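第4章 グリッパーの比較テスト(ボウルつかみ)

ここからは、いよいよPonlowアームにグリッパーを付けて物をつかませます。私がいちばん好きな章です! 前章のキャリブレーションがまだの方は、先にそちらを済ませてくださいね。

比べるのは、標準の平行グリッパー「Heris」と、指先が柔らかい「Montoya」の2種類。手順はどちらも同じなので、まずHerisで一周やってみるのがおすすめです。

4-1 準備するもの
・プラスチックのボウルとカップ(大きさも色もばらばらなほうが面白いです)
・無地のテーブルクロス
・Pudbergコントローラー(電源を入れて、待機表示になるまで待つ)
・記録用のメモ

注意:指先の交換は、必ずコントローラーの電源を切ってから。私は一度横着して、指を挟みかけました。

4-2 つかみテストの手順
1. テーブルにクロスを敷き、しわを手でざっと伸ばします。完璧でなくて大丈夫。
2. 容器を置きます。間隔はきっちりそろえず、少しくっついているくらいが練習になります。
3. Pudbergの画面で速度を40%に設定します。慣れてきたら60%まで上げてかまいませんが、最初の一周は我慢です。
4. 把持力を「弱」にします。薄いボウルは、強く挟むと縁がたわみます。
5. アームをつかみたい容器の真上まで動かし、指の向きを縁に合わせます。縁をまたぐように、片方の指が内側、もう片方が外側に来るのが理想です。
6. ゆっくり下ろして閉じます。隣の容器に手首が当たりそうなら、迷わず停止ボタンを押してください。
7. 少し持ち上げて、5秒待ちます。落ちなければ成功、メモに丸を付けます。
8. 元の場所あたりに戻して、次の容器へ。

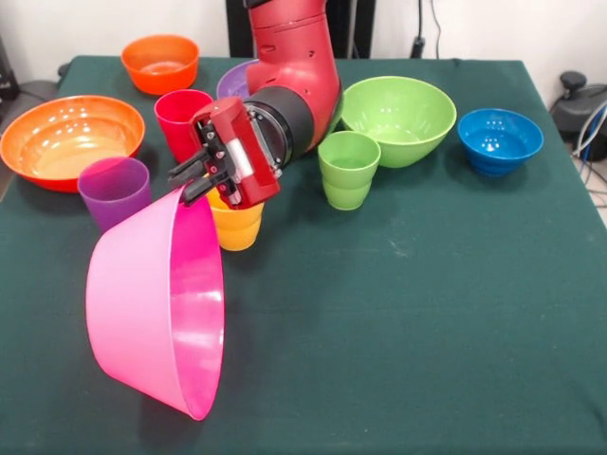
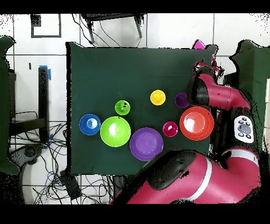 図4-1 つかみテストの作業台。1枚目はピンクのボウルの縁に指を寄せたところ、2枚目は上から見た台の様子。

メモ:傾いたボウルは、縁の高い側から狙うと楽です。低い側からだと指先がクロスをこすりやすく、そのまま布ごと引っぱってしまうことがあります(私はこれを何度もやりました)。

メモ:カメラは横からと上からの2方向で見るようにしましょう。横からだと指と縁の高さがわかりやすく、上からだと容器どうしの位置関係がつかめます。片方だけで頑張ると、かえって時間がかかりますよ。

4-3 私の結果
同じ手順をそれぞれ何周も繰り返し、合計211回つかませました。Herisの成功率は81%。失敗のほとんどは浅くて広いボウルで、指が縁に斜めに当たって滑ってしまうんです。深めのボウルとカップは、ほぼ安心して任せられます。

Montoyaは滑りにくいぶん、指が太くて、容器が密集していると隙間に入りません。ぎゅうぎゅうに並べるならHeris、余裕をもって置けるならMontoya、というのが今のところの私の使い分けです。

注意:Montoyaに替えたら、工具設定の指の長さも必ず変更してください。Herisの値のまま下ろすと、指先がテーブルに突き当たります。

4-4 うまくいかないとき
・閉じても縁をつかめない:手順5に戻り、手首の角度を少しだけ変えます。
・持ち上げると回ってしまう:把持力を「中」に上げます。「強」は金属の容器用です。
・途中で止まる:Pudbergの画面に負荷警告が出ていないか確認し、出ていたらアームを上に逃がしてから解除します。

次の章では、同じ容器を使って重ねる動作を試します。クロスと容器は片付けずにそのままで!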